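Ticket 341: Plane segmentation drops the front part of the table, planner then refuses every place pose near the edge

Status: Resolved, waiting for release
Component: perception / table_fit
Project: Rastumik simulation package
Opened: Oct 13, 2019
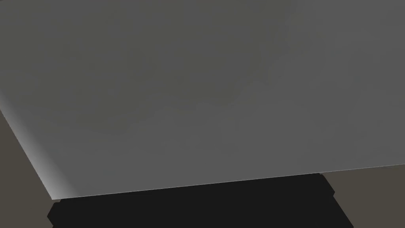 Summary

After the update of the table model in Rastumik, our perception node publishes a table polygon which is too short at the front side. The planner takes this polygon as the support region, so every place request closer than 80 mm to the front edge is rejected with the message "goal outside support region". With the old table model the same requests were accepted. I can reproduce it on each start of the simulator. I did not test on the real cell, because the real cell still runs the previous release of Estent.

Environment

Simulator: Rastumik, with the new gray table asset
Planner: Estent, default settings, no custom cost terms
Perception: our own node, built from the main branch
Camera: simulated depth camera, wrist mounted
Arm: parked in home pose during all tests

Steps to reproduce

1. Start the simulator with the empty table world.
2. Start the perception node and wait until it reports "plane stable".
3. Send a place request with the target 60 mm behind the front edge.
4. Look at the planner log.

Expected: the planner returns a path.
Received: the planner stops before sampling and prints the following.

[estent.goal] checking goal against support region
[estent.goal] goal outside support region, margin -20 mm
[estent.goal] request rejected, no sampling done

Log of investigation

Entry 1. First I suspected a wrong frame transform, as we had such a problem in the past with the wrist camera. I compared the transform from camera to base in the simulator with the one that our node uses. They are identical until the last digit. So the transform is not guilty.

Entry 2. I drew the published polygon over the table mesh in the viewer. The back side fits well, also the left and the right side. Only the front side is moved inward, and it is parallel to the real edge. A wrong transform would move all sides together, so this confirms Entry 1.

Entry 3. I saved one point cloud and ran the node offline. The plane fit itself is good and the height is correct. The error comes later, in the step where we remove points close to a depth jump. This filter deletes a strip of points along each edge, and afterwards the polygon is grown again by the same width. On the front side the growing does not happen.

Entry 4. I found the condition in the code. Growing is skipped when the node believes that there is another surface directly next to the edge, for example a neighbor table or a wall. This was added for the Rallevora demo, where two tables stood together and the polygon went over the gap. The check looks for a connected group of points outside the edge, with a minimum of 1,560 points. It does not ask at which height these points are.

Entry 5. The base below the table top is black and wide. From the camera pose it is visible directly under the front edge, and the old asset had only thin legs there. The points of the base form one connected group which is large enough for the check. So the node decides that there is a neighbor surface and does not grow the polygon at this side. I also tried a world with the base hidden and everything else the same. The polygon was correct and the place request was accepted.

Workaround

Until the fix is merged, please set the parameter neighbor_check to false in the launch file of the simulator. Do not do this in the Rallevora configuration, there the check is really needed.

Fix

The neighbor check now accepts only points whose distance to the fitted plane is less than 4 mm. For a wall there is a separate rule, which needs points above the plane. Points under the plane are ignored in both rules. I kept the minimum group size as it was.

Tests after the fix

Empty table world, new asset: polygon correct on all sides, request accepted.
Empty table world, old asset: no change compared with before.
Rallevora world, two tables: growing is still skipped at the shared side, as wanted.
Offline run with the saved cloud: same polygon as in the live run.

Open points

The error text of the planner is not very helpful. It says that the goal is outside, but it does not say which side of the polygon was violated. I would like to open a separate ticket for this, with lower priority.

The saved cloud should go into the regression set. I have put it in the Tripathi folder on the test server, together with the launch file. Please tell me if this is the wrong place and I will move it.

Please also remove the workaround from your local launch files after you update.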